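Home | Issues | For authors | Back numbers | Contact

2025-10-18
By the Dokska breed records group

3. Litters, retirement and the kennel register

We were very lucky in our registers. The Westberg kennel club kept its whelping books in an unusually patient hand, and between them the volumes gave us 859 litters of small companion dogs, mostly Pugs, with the dam's age written beside nearly every one (a kindness we came to appreciate more with each wet evening of copying). The Barua register is larger, at 1,044 litters, but thinner in its detail, and we have leaned on it mainly for coat colour and for the dates on which a bitch was withdrawn from breeding.
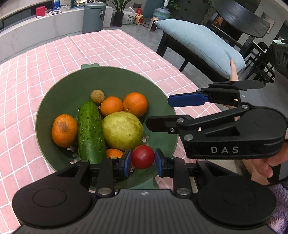
Withdrawal turned out to be a slippery thing to define. Some breeders write "retired" in the margin and mean it; others simply stop entering litters, and the dog goes on appearing at shows for years, happy and well brushed. We decided to count a bitch as retired from the date of the note where there was one, and otherwise from the day her last litter was registered. It's a rough rule, and we would gladly hear of a better one.

Dams in the Westberg books were, on the whole, retired earlier than those in Barua, and the difference held when fawn and black dogs were looked at separately. We had rather expected colour to matter, as fawn puppies were so much in demand, but we could find no sign of it. Kennel size mattered a good deal more. The small home breeders, with one or two bitches asleep by the stove, tended to stop sooner and to keep the old dog afterwards.
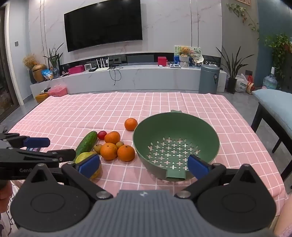
Figure 4. Oranges and a green colander on a checked pink cloth.

3.1 Limits of the registers

Neither register tells us much about puppies that were never entered, and we suspect there were plenty. The Sirow books, which might have helped, reached us too late to be copied properly, so we have left them for another paper.

Reader comments

My mother bred Pugs at home and always wrote "finished, bless her" instead of retired. I do hope you counted those!

Could the Barua colour entries be shared? I've been trying to trace a fawn line for ages and would be so grateful.

Lovely to see the old whelping books put to use.

Previous section | Next section | Contents | Top of page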